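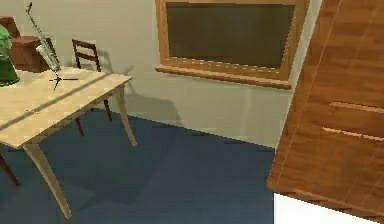 ## Política treinada em simulação perde o rumo quando a câmera muda de ângulo

**endum_lab**

Santiago, 11 de junho de 2026

Estou tentando reproduzir o resultado do artigo do Endum com 2000 episódios simulados. Na validação, a taxa de sucesso cai bastante quando a vista fica inclinada ou muito perto de um móvel. O piso branco sai quase estourado, e a borda dele com o balcão marrom fica serrilhada.

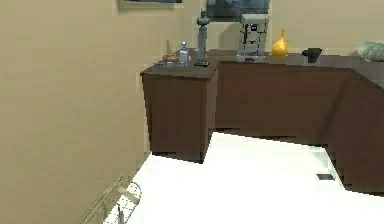
Usach, novembro

Com a versão antiga do renderizador (notas do grupo), o mesmo teste não mostrava essa queda. Mudei só a semente, 3171, e o sorteio da pose da câmera. O problema é o sorteio ou o piso? 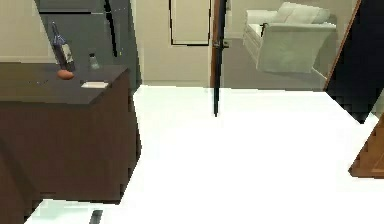 ## Respostas

**barrios_sim**

Provavelmente o sorteio. Numa vista com a garrafa, o cartão branco e a porta aberta ainda há bastante coisa para o codificador usar. Separe os episódios por fração de parede lisa na imagem e calcule o sucesso em cada grupo – a média geral esconde isso. Depois repita com a exposição corrigida, mantendo a semente.

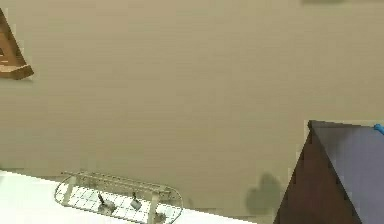
*Escorredor de arame no balcão branco, com a parede bege ocupando quase toda a vista.*

Vistas desse tipo eu deixaria num grupo à parte. No meu caso, limitar a inclinação resolveu mais que mexer na luz.

**tr2120**

Aqui deu certo aumentar o lote. Não testei com câmera inclinada.

**denodo_k**

Aumentar o lote não corrige distribuição de pose. Rode 2 avaliações, uma com pose fixa e outra com pose sorteada, usando os mesmos pesos. Se só a segunda cair, o piso não é a causa principal. Confira também se o treino e a validação leem o mesmo arquivo de limites da câmera.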